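HOSP 214: Running a Small Kitchen
Handout 6: The Dish Pit

Wednesday, January 29, 2020

Read this before the February site visit to Wimlow. You will be standing in their dish room for a full lunch service, and they have asked that this year's class know which end is the clean end.

Why we spend a week on it

Most of you signed up for this course to talk about menus. Fine. The menu at a place with 200 covers a day still depends on whether there is a bowl to put the soup in, and in a small kitchen the bowl you need at one o'clock is usually the bowl somebody ate from at noon. Last year's group designed a lovely seven-item lunch for the practice café. It used three pieces of china per guest. They ran out of side plates before the first table had paid, and bread went out on saucers.

The flow

Dirty things travel one way. They come in on the left (or the right, the building decides), get scraped, sprayed, racked, washed, dried and shelved, and at no point do they turn around. Draw this on any floor plan you are asked to assess. If your line crosses itself, you have found the place where the arguments happen.

Common sins:
A clean rack parked on the dirty landing "for a second."
One door used by the runner with the bus tub and the server with the dessert.
A trash can at the far end of the room from the scraping.
Shelving for clean china above head height, put up by a tall person.

Urkley, which we looked at in Handout 4, had all of these and also a step.

Counting your china

The old rule of thumb is to own more than you need. As rules go, it is hard to fault and hard to budget. For this course, work out how many of each piece are in use at the busiest moment, then how many are sitting dirty, then how many are in the wash or drying. Add those up, then add breakage. Drulby budgeted $2,000 for replacement china in its first year and had spent it by spring, mostly on bowls. Their bowls were handsome and wide and did not fit the racks, so they went through leaning on each other like commuters.

Before you fall in love with a plate, put it in a rack. Suppliers will lend you one. They would rather you didn't ask, but they will.

Hand washing

Your machine will break on a Saturday. When it does, you go back to the three-compartment sink: wash, rinse, sanitize, then air dry. Towels are not on that list. Every year somebody writes "dry with clean towel" on the quiz, and every year I take off the same points.

Change the wash water when it stops looking like wash water. Check the sanitizer with a test strip and write the reading down at the time, while you still know what it was. Inspectors have seen plenty of logs filled out in one pen, in one sitting, by an optimist.

People

The dish pit is the hottest, wettest and loudest job in the building, and in most places it is also the worst paid. New managers then wonder about turnover. The manager at Fang, a noodle house with 17 seats, puts every new hire on dishes for the first week, cooks included. The cooks complain. They also stop sending burned pans over without soaking them.

If you change one thing in a kitchen you inherit, buy a decent floor mat. If you can change two, feed the dishwasher at the same time as everyone else.

Terms to know

Landing: the counter or table where things wait on either side of the sink or machine. There is never enough of it.

Bus tub: the gray bin that comes back from the dining room. Contains forks, however many times you ask.

Par: the number of a given item you intend to have on hand. Compare with the number you do have on hand, and sigh.

Flatware soak: a tub of warm water and presoak. Also where paring knives must never go, for reasons your hand will explain to you.

Bowl: holds more water than a plate, so tip it before it goes in the rack and store it upside down if the shelf is clean.
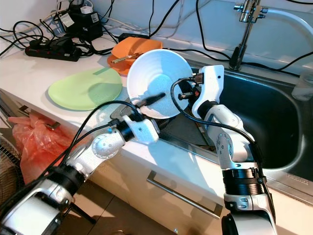
For the site visit

Closed shoes with a grip. No rings. Bring the blank floor plan from Handout 5 and a pencil, as ink runs in there. Stand on the dirty side first and follow one piece of china all the way to the shelf, noting each place where it waits and what it is waiting for. Your write-up is due at the next class, two pages, flow diagram included. Diagrams with curved arrows will be returned.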